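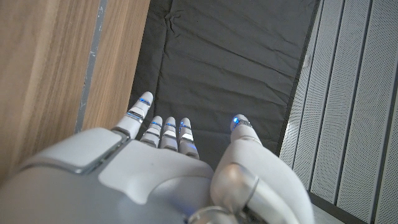 White robotic hand over dark gray fabric.

Filed under: Home & Money / Moving

Thread on what it cost me to move across town in a one-bedroom's worth of stuff. A few people asked after my last post. 10 May 2026

1/ I got three quotes. Kostavetti was $899 flat for two movers and a truck. Kadlec wanted $400 up front and an hourly rate after that. The third place never wrote back.

2/ I went with Kostavetti. I'm on the third floor with no elevator and I didn't want to watch a clock while two guys carried a couch down the stairs.

3/ Ask if stairs are included. Mine were, but only because I asked for it in writing. The first version of the quote just said "standard access."

12 replies · 31 shares
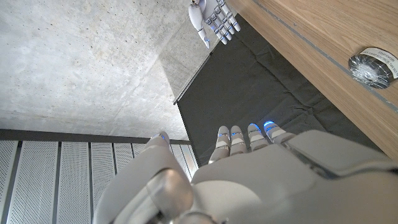

Fingertip lights, left hand.

4/ Boxes. I bought the small ones for books and the medium ones for everything else. Skip the large ones unless it's pillows. I packed one with kitchen stuff and had to unpack it again to get it out the door.

5/ My friend Vasilică Manole moved last June and gave me all his wardrobe boxes. They'd been flat behind his dresser the whole time. Ask people before you pay for those.

6/ The old landlord kept part of the deposit for cleaning the oven. I had cleaned the oven. I sent the photos from move-out and got the money back seven days later.

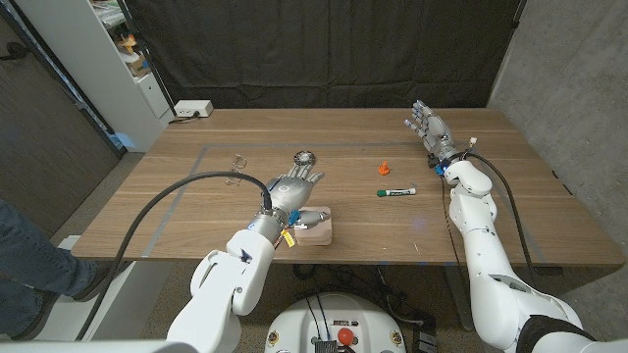

7/ Take those photos with the lights on and the cabinets open. Do the new place too, on the first day, before anything comes in. I found a crack in the bathroom sink that way and emailed it to the manager the same afternoon.

8/ Internet was the slow part. Holtel needed someone home for the install and the window was all morning. Book it when you sign the lease. I waited until the week of and used my phone for everything.

9/ Total was more than $2000 with the movers, boxes, a new shower rod, curtains, the overlap in rent and two nights of takeout. The overlap was the biggest piece after the movers. I'd still pay it. Having both sets of keys for a few days made it a lot easier.
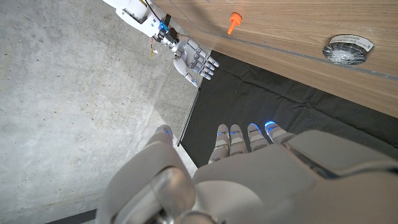
White arm, blue part and yellow wire near the wrist.

10/ Someone asked about parking. The new building is on Vitunholm and you have to get a permit for the truck. The city form takes five minutes but the sign has to be up the day before.

11/ Mathis Pruvost asked if I'd do it myself next time with a rental van. No. Not with that couch.

12/ Still have four boxes in the hallway. One is labeled "misc desk" and I haven't needed anything in it yet.

9 replies · 18 shares

Print this thread | E-mail this thread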